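Chapter 6
Pick and Place with Two Arms

In Chapter 5 the arm moved to fixed points and returned. In this chapter it handles an object. The task is the one used by the Prastlow student team: a toy car starts on a sheet of brown paper and must end inside a plastic bin.

The team, led by Rafia Mughal and Marites Dagdag, recorded 206 runs under manual control in June. Of these, 183 were kept for training. The other runs were rejected under the rules given in Section 6.4.

After reading this chapter you should be able to:
define a start pose for each arm
choose a grasp point on a small, rounded object
set a release height above the rim of a bin
write a run log that another student can follow

Two terms are used throughout. The workspace is the area both grippers can reach. The approach is the path from the start pose to the grasp point — it does not include closing the fingers. Section 6.1 begins with the workspace and the placement of the car and the bin. 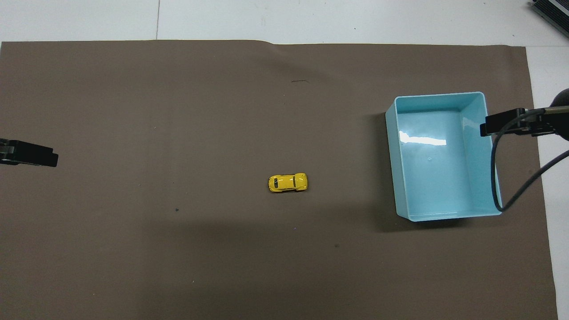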